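Wrist camera goes gray during close approach, arm keeps moving
2 min read

kkaewkla
Sep 16, 2023
Greser arm, Engate controller, wrist camera on the gripper. Twice now the arm has continued its descent after the camera lost focus. The second time it pressed on the fixture until the force limit tripped. No fault was logged before the trip. The vision node kept reporting a valid pose.
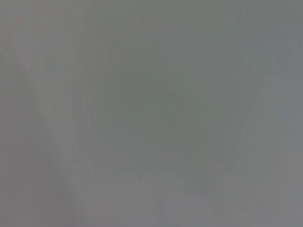
Frame rate was normal and the timestamps were advancing, so the watchdog had nothing to object to. Confidence stayed above threshold for three seconds. Is the pose cached somewhere?

tudia_bench
Yes. The tracker holds the last good pose until it times out. Set the hold to zero and stop motion on any dropout.

offset_nine
Disagree with zero. You'll get a stop on every glare spot. Add a sharpness check on the raw image and block motion if it fails. A flat gray image has almost no contrast, so it's an easy test.

tudia_bench
Nuisance stops are cheaper than a bent gripper. A sharpness check also fails on plain parts that are in perfect focus.

offset_nine
Then gate it by height. Below minimum focus distance, vision shouldn't be steering anyway.

kkaewkla
Hold was set to 3 s, left over from the Gillies cell. Changed to zero for now, approach speed cut by half. Will try the height gate next. Force limit stays where it is.

Kanokwan Kaewkla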